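Popsicle sticks, jars and one very nice table

July is craft month for us, so if you've been wondering why I've gone quiet, I've been up to my elbows in little wooden sticks! Every summer our group does a big build day (bridges one year, birdhouses the next, and a very wobbly Ferris wheel we don't talk about much), and before any of it can happen the supplies have to come out of their bags and go into something people can reach into. I love this part. It's fiddly and slow and the whole table ends up covered, and I could do it all afternoon with the radio on.

These are from the round marble table by the mural, my favorite spot to work.

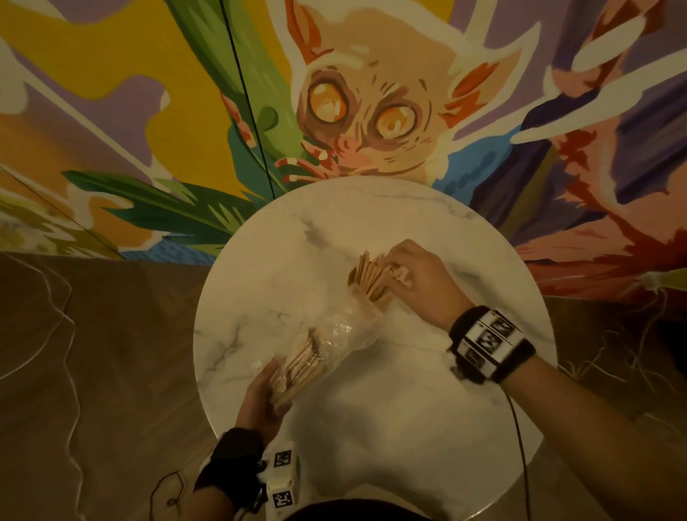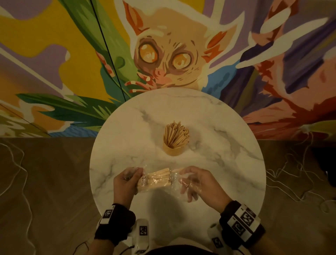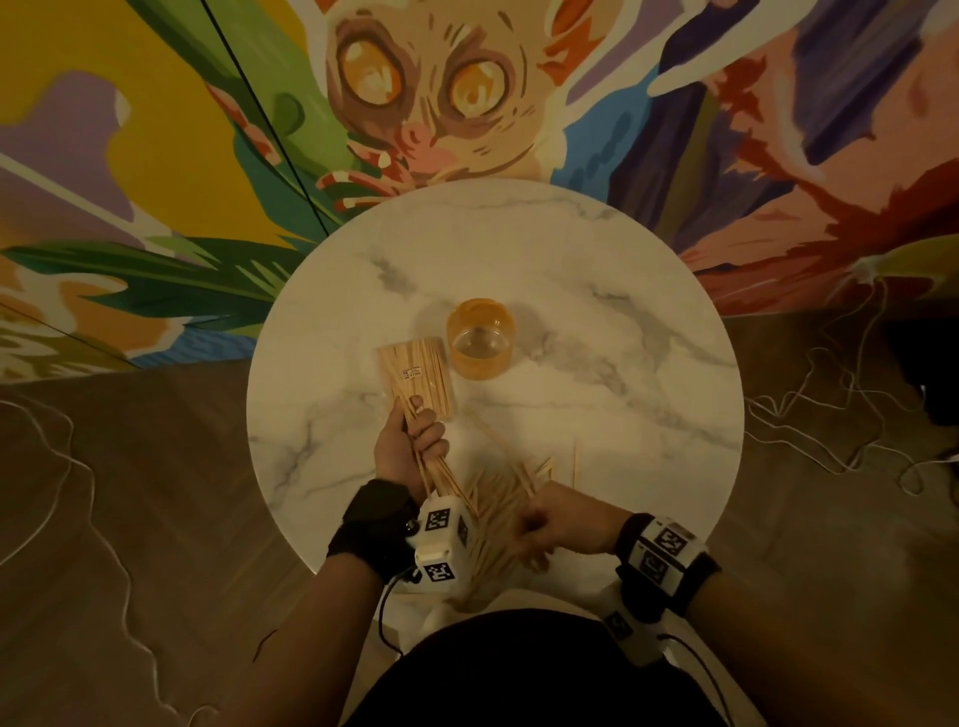
Sticks and bags on the marble table. The paper-looking holder in the second one is packed full, and the orange see-through tub in the last one still has plenty of room.

A few notes for anybody who does this kind of thing too, because I always get asked.

On bags: pull a few sticks from the open end first and the rest will loosen up. If you try to tip out the whole bundle in one go they grab onto each other and you get a log jam, and then half of them are on the floor. I've picked up enough sticks off that brown floor to last me a lifetime, thank you.

On containers: I like a narrow one for the middle of the table. The sticks fan out at the top like flowers and everybody can grab one without digging. Wide tubs are better for short stuff, beads and clothespins and so on, though Friederike Wunderlich swears by a wide one for everything and she's been running kids' tables a lot longer than I have. We've agreed to disagree. She gets her end of the table, I get mine.

On how many: more than you think! For a small bridge I plan on 100 sticks per person, and that covers the ones that get snapped, painted by mistake or glued to somebody's sleeve. Last summer we went through 2000 and had to send Kai Meinecke out for more before lunch (he came back with the jumbo kind, so one team built a very sturdy bridge and the other teams complained).

On glue: we use Dremano, the regular white one in the big bottle. It takes its time drying but it washes out of clothes. I tried hot glue the year before and I'm not doing that again with a room full of eight-year-olds.

And the mural, since people keep writing to me about it! I just love those colors. I wish my own kitchen wall looked like that, but I've been told no.

Build day sign-up is still open. We have 29 names so far and space for a few more, and grown-ups are welcome to make something too. Bring an old shirt and, if you've got them, 3 or 4 clean jars with wide mouths for the paint water. Zhuoran Gu is collecting the jars, so hand them to her when you come in.

I'll put up a second gallery once the bridges are standing.

Mareike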